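Skarutwood Records is looking for producers and singers for a new compilation

Posted by Cyprian Kaczmarczyk

We are a small label for electronic music, working from two rooms above a bicycle shop in Cosdale. Our releases are mostly slow house, broken beat and a little dub. After eleven releases by artists we already knew, we want to make one record with people we have never met, and this is the call for it.

The compilation has the working title Orik. It will come out in July as a download and as a vinyl edition of 408 copies. The number is strange, but it is what our budget allows after the pressing plant gave us its price.

Who can send music

Producers, singers, and players of any instrument who record at home or in a studio. You do not need a manager or earlier releases. You can live in any country. If you are under 18, please have a parent or guardian write the email together with you.

We are especially interested in singers who have never worked with electronic producers. Three tracks on the record are still only instrumentals, made by our house producer Piątek, and each of them is waiting for a voice. If you sing, you do not have to send a finished song. A simple recording made with a phone is enough for us to hear how you sound. You may sing in the language that is most natural for you.

What we ask you to send

One or two tracks, not more. They must be your own work and not released before, also not on streaming pages. Please do not use samples which you have no permission for. We had this problem once with a flute, and the record was delayed for a whole season.

Send a private link to listen, not an attachment, because our mailbox is small. In the email, please write your name or artist name, the place where you live, and a few sentences about how the track was made. A long biography is not necessary. If other people play or sing on the track, please write their names also, so that the credits are correct from the beginning.

Rough mixes are welcome. If we choose your track, we will ask for the separate parts, and the final mix will be done here in Cosdale. You will hear the mix before it goes to mastering, and you can ask for changes two times.

What we offer

Every chosen artist receives a fixed fee when the contract is signed, and later an equal share of half of the income from the record. You also get five copies of the vinyl. You keep the rights to your composition. We ask for a license of the recording for four years, and after this time it returns to you completely.

There will be a small release concert in Cosdale. Playing there is not an obligation, but we would be glad. We pay for the train and for one night in a guest house. For artists who must come by plane, we can cover only a part of the ticket, and we will say the exact amount before you decide.

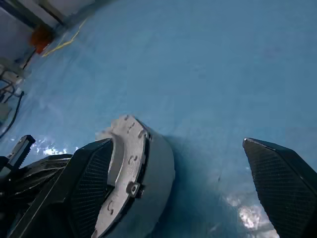 Can I send a track that I have already offered to another label?

You can send it as long as the other label has not accepted it, but please mention it in your email and let us know quickly if they say yes.

How we choose

Piątek and I listen to everything, first separately and then together. We listen from the beginning to the end, also when the recording is noisy. When we choose a track, we write to the artist and give 48 hours to confirm, so please look in your spam folder from time to time. Everybody else will also receive an answer, but it may be short, and we cannot give detailed comments on each track.

The call is open until the end of March, at midnight Cosdale time. Please put the word ORIK in the subject of the email, together with "track" or "voice". The address is on the contact page of the label. Questions about the contract can go to the same address, and I will answer them myself, usually in the evening after six.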